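Simulating a bench arm before buying – worth it?

Posted by Annatjie Zulu, 2018-11-08

I'm planning a kitchen-bench arm for our shed workshop in Derunstead and my brother says to do it all in simulation first. I'm not convinced. The glass is what bothers me: it's see-through, and from above the rim and the body sit over each other like separate discs.

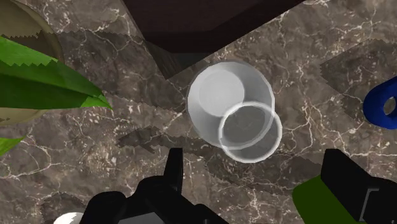 Eyvindur Hauksdóttir
Just buy the arm. Sim grip is always wrong on glass.

Bent Vestergaard
I wouldn't go that far, but I'd doubt any success rate you get. My first lot did nicely on screen and on the real bench I got 4 out of 13. Check your friction values and put some noise on the camera colour. A cluttered bench is a fairer test than one lone cup, so keep the knife, the egg and the spray bottle in.

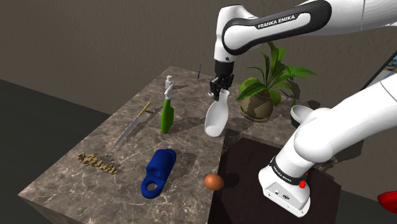
Then move everything between runs, or you're only testing one layout. Mine took until March – and I still don't trust it near glassware.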